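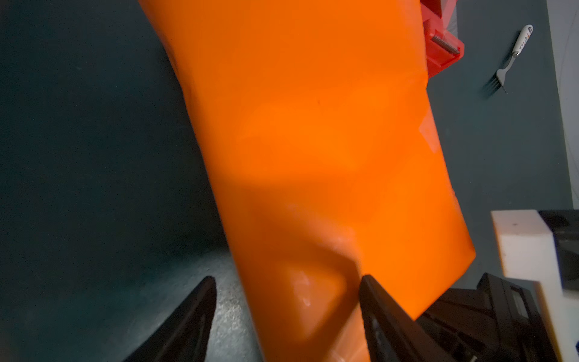
The orange bag, as the gripper's own camera sees it.

December | Words by Yolanda Kowalczyk
42 shares | 8 comments
Home Features Interviews Workshop About

Shahab Vahidi is explaining why he loves crinkles. We have been talking for maybe a minute, I haven't got my coat off, and he is already pulling up clips on his laptop to show me what light does when it hits a fold in a plastic surface.

"Look at that highlight," he says. "Move the arm a tiny bit and the highlight goes somewhere else. The bag hasn't changed, but to the camera it's a whole new bag! A learning system has to see that over and over before it stops being fooled."

Vahidi runs data collection at Indow, a small outfit that gathers examples for robots to learn from. The project he's working on is called Skistport, and its aim is easy enough to say: get a pair of robot arms to handle ordinary household stuff on a tabletop without somebody writing out every motion by hand. A person guides the arms through a task, the cameras and the joints record everything, and that recording becomes one example. Then they do it again.

When I visited, the team had 2359 examples in the bank. I said that sounded like plenty.

"It sounds like plenty to everybody," he says, and laughs. "Then you split it up by object and by task, and for one particular thing you might have 78. That's where the orange bag was last month. Seventy-eight tries, and I'd have thrown out a good few of them."

He throws examples out for all sorts of reasons. The operator sneezed, or stopped to think, or grabbed the right thing in a way that would never work a second time. He is fussy about hesitation in particular – a pause in the middle of a reach gets learned as part of the reach, and then you have a robot that stops halfway for no reason anyone can explain to a visitor.

I asked whether he'd tried just keeping everything and letting the system sort it out. He had, in the early days, on a project called Judau. "We kept the lot. The arm learned to dither beautifully."

What surprised me is how much of his enthusiasm goes to the cameras. There's a view from beside the table, which takes in both arms and everything they might reach for, and a view from down at the gripper, where a bag can fill most of the picture and you get a fork or a bit of the tape dispenser peeking out past it. The two disagree all the time about what matters.

"From the side, the bag is a neat orange rectangle," Vahidi says. "You'd think, easy, go and get it. From the gripper it's all slopes and shine and part of it runs right out of the frame. But the side view can't show you whether the fingertip is really into the fold. You want both. I'd have more if they'd let me."
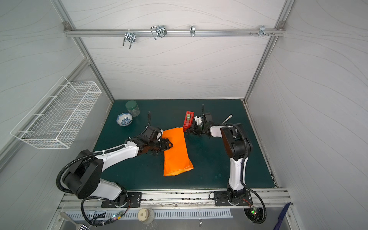 Two arms, one table

The second arm is what makes the work hard, and also, he says, what makes it fun. With one arm you learn to pick things up and put them down. With two you can hold and pull, or steady and open, and the operator has to keep both in mind at once. New people tend to drive one and forget the other, so it hangs there beside the tape dispenser like a guest at a party who doesn't know anyone.

He doesn't mind that as much as you'd expect. "Waiting is a skill too. Sometimes the right thing for that arm to do is stay out of the way, and we need examples of it staying out of the way."

The objects are picked to be annoying in different ways. The glass jar is clear, so the background comes through it. The little bowl with the blue flowers is small and has a rim. Anything thin lying flat on the table is a misery to get under. And a soft bag never sits the same way twice, which is why he keeps coming back to it.

Each object gets moved between examples. Operators used to choose the spots themselves until a colleague from the Mwakyusa group, who share the results, plotted them and found that people like to put things where they're easy to reach. Now a list of positions tells them where, and there's some grumbling about the far corners.

Vahidi wants another 200 examples of the bag before he'll call it covered. I asked how long that takes. He said it depends who's driving, then offered me a go at the controls.

I managed one. He watched it back, very kindly, and put it in the reject folder.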